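Chapter 5
Keeping Bread: Storage in the Home and the Small Bakery

A loaf begins to change from the moment it leaves the oven. The crust gives up its crispness, the crumb becomes firm, and after some days mould may appear. Many students believe that stale bread is simply dry bread, but this is only one part of the matter. A loaf can become stale even when it is wrapped so well that almost no water is lost. In this chapter we look at what happens inside the loaf, and then at the means by which people have tried to slow it down.

After studying this chapter you should be able to:
explain the difference between drying and staling;
choose a suitable place of storage for three kinds of bread;
describe how a lid changes the air around a loaf. 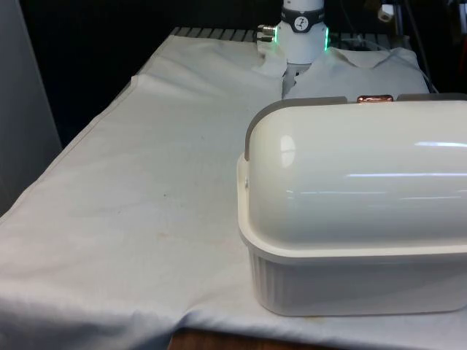

5.1 Why bread becomes stale

Flour contains starch. In the heat of the oven the starch takes up water and swells, and the crumb becomes soft. When the loaf cools, the starch slowly returns to a more ordered form and the crumb feels hard to the finger. This process goes fastest in the refrigerator — a fact which surprises most beginners. In the freezer it nearly stops.

Rye bread behaves differently from wheat bread. It holds more water, and a sour rye loaf of the Drudau type is often thought better on the second day than on the first. White rolls, on the other hand, should be eaten on the day of baking.

A closed container keeps the moisture of the loaf near to it. The crumb stays soft for longer, but the crust softens too, and mould finds good conditions. A paper bag does the opposite. Between these two stands the bread bin, whose lid closes but is usually not tight.

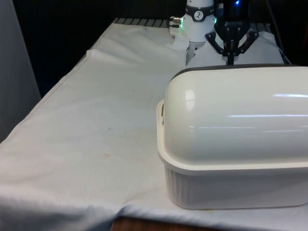 Text and exercises for this chapter: E. Bozkurt

In the old houses of Tondik, bread was kept in a chest in the coldest room and turned every evening. The families baked only once in 12 days, so the loaves were large, with a thick crust. Such bread was cut thin and often put into soup. Today we bake or buy more often, and the loaf has become smaller — its keeping quality is therefore less discussed, although much bread is still thrown away.

Cleaning is as important as the choice of container. Crumbs left in the corners carry mould to the next loaf. Empty the bin once a week, wipe it with water and a little vinegar, and leave it open until it is fully dry. For the wiping, mix 15 ml of vinegar with 100 ml of water.

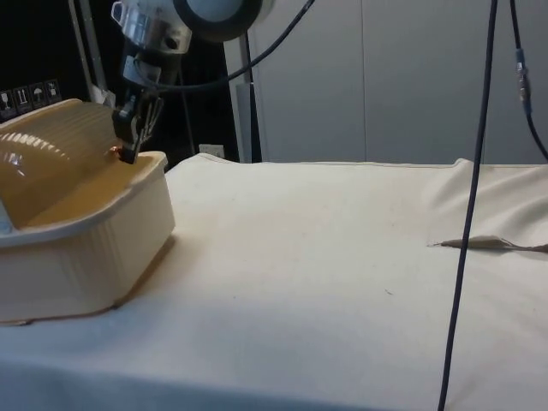 5.2 Practical work: comparing three ways of storage

Take one wheat loaf and divide it into three equal pieces. Put the first in a paper bag, the second in a closed box and the third in the refrigerator. Weigh each piece every morning and write the result in your notebook. Press the crumb lightly with one finger and note how quickly it rises again. Do not taste any piece on which you see mould.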